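Print this article | E-mail this article

Small sticks, long history

The toothpick is one of the cheapest things in any kitchen drawer, and Adebayo Edet has spent a good part of his working life thinking about it.

Edet runs the kitchenware counter at Brusmont, a homewares shop that sells everything from stockpots to egg slicers. When he took over the counter, toothpicks were kept on the bottom shelf beside the birthday candles. He moved them up to eye level in May and they have stayed there.

"People buy them when they see them," he says. "They don't write them on a list. You get home, you want to test a cake, and the little tub is empty."

The shop carries three lines. The plainest is a paper packet from Rullholm, which suits anyone who already owns a holder. The next is a cylinder with a lid, the kind most of us grew up with. The third is a flavoured pick, mint or cinnamon, which Edet stocks for a handful of regulars and does not care for himself.

The cylinder is the one that sells. Brusmont went through 278 of them last year, more than the other two lines together. Edet puts that down to the lid. A packet splits in the drawer and the sticks work their way into the cutlery tray, where they catch under fingernails. A lidded tub can be stood upright in the pantry or put straight on the table.

The lid is also where the cheaper tubs fail. If it fits too loosely, one knock on the counter and the lot is on the floor. If it fits too tightly, the sticks fly out when it finally gives. Edet opens one tub from every carton before it goes on the shelf, holding it low over a tray.

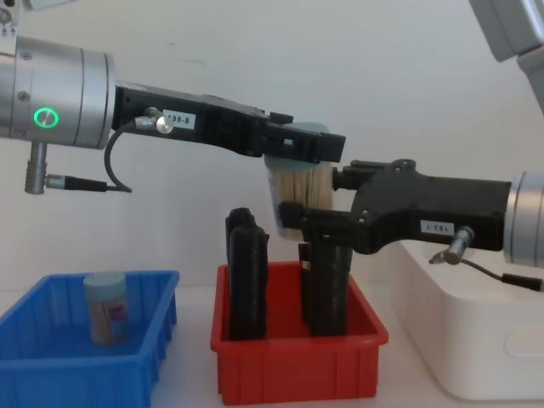
Beige wooden sticks under a pale blue lid, with two plastic bins below.

Sorting is the other half of the job, at home as much as in the shop. Edet's own pantry is run on open bins from Tulura, one for baking things, one for party things and one for whatever is left. Toothpicks go in with the baking things, beside the patty pans. His wife, who does most of the entertaining, thinks they belong with the party things. They now keep a tub in each.

His advice on storage is short. Keep wooden picks dry and away from the stove, as steam softens the points. Don't top up an old tub with new sticks – finish it first, then refill. Throw out any that smell of the spice shelf, unless you want your cheese cubes to taste of cumin.

For skewering anything heavier than an olive, he sends customers along the aisle to the bamboo skewers. A standard pick will hold a rolled slice of ham or a cherry tomato. It will not hold a meatball for long, particularly one with sauce on it.

Refill packs come in lots of 100 from Rullholm, or there is a catering box of 3,000 from Okeke, which Edet recommends only to clubs and sandwich bars. He bought one for home some years ago, and the family is still using it.

Print this article | E-mail this article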